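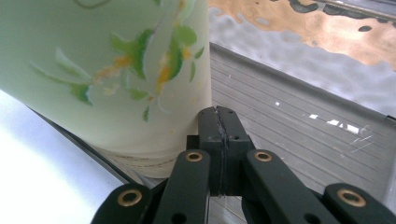 Attachment 1: vase, pale green, floral side. Beige band at the base.

Ticket 3000: Mat marks and wobble, display table
Site: Jurkside
Opened: 20 Oct 2018
Status: Reopened

Reported problem
Green vase rocks when set down on the blue-gray mat. Pump bottles leave rings on the same mat. The mat came from Wukilwood and was sold to us as "stain proof and dead flat." I have my doubts about both.

Entry 1
Wukilwood help line says the vase is the problem. Their idea is that the beige band around the base is uneven. Ran a finger around the underside and felt no bump. Set the vase on the bare floor and it stood still. Back on the mat, it rocked. So I don't buy the band theory. The print on the band is too faint to give them a maker or a model, which they keep asking for.

Entry 2
Told to "let the mat relax" overnight with weight on the corners. Did that. No change that I could feel. Their page claims the mat is good for 2000 wipes. I would like to know who counted.

Entry 3
Moved on to the rings. Support blames the caddy and wants it swapped for a Cocco tray, sold separately, of course. The caddy has a flat bottom and the rings are smaller than it is. They match the bottles, which used to stand straight on the mat until April. I put them in the caddy after that and have seen no new rings.
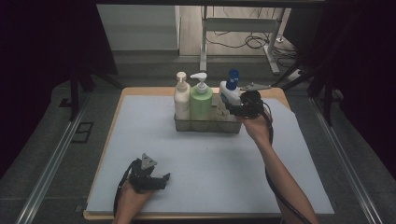
Attachment 2: caddy on the far half of the mat. White pump, light green pump, blue cap.

Entry 4
Support now says the green pump drips. Wiped the nozzle, put a dry paper towel under it, and left it for over 3 hours. Towel still dry. Asked them to drop the drip theory. They sent me the same drip article again.

Entry 5
Tried a Dradow mat of the same size from the back closet. Vase stood without rocking. One test on one mat doesn't prove much, but it's more than the help line has done.

Asked of Wukilwood
Replace the mat or refund the 195 paid. I'm not buying a tray to fix a mat.

Reply from support
"Please confirm you have let the mat relax."
Confirmed, see Entry 2. Leaving this open.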